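Bostley Cable-Knit Sweater in Cream

I've been selling knitwear through Primasgate for a while now, and this is the one I keep putting on myself (sorry, stockroom). It's a proper cable knit in a soft cream, with enough weight to it that you can skip the jacket on a mild day, and the sleeves run right down your arms the way I like them — no chilly wrists!

I pulled mine on in May, when the mornings were still nippy, and then just sort of kept wearing it. It goes with jeans, it goes with the good pants, and it goes over a shirt if you leave the collar out. 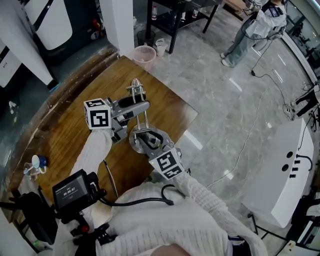
The Bostley in cream, sleeves down, at the wooden table.

Sizing first, as that's what most of you write in about. It's a relaxed fit, so stick with your usual size. If you're between two, I'd take the smaller one. My size medium weighs 585 grams on the kitchen scale, and the Vanhove crewneck feels flimsy next to it.

Washing: cool water, wool cycle, then lay it flat on a towel. Please don't hang it up wet — I did that with my old Predo cardigan and it ended up nearly at my knees.

Comes in 8 sizes and 2 colors, cream and oatmeal. Oatmeal is back on 17/11/2021, and I'm taking names for it already. Orders go out within two working days, and exchanges are free if the fit isn't right.

Any questions, drop me a line through the shop.

Kerstin Wiegand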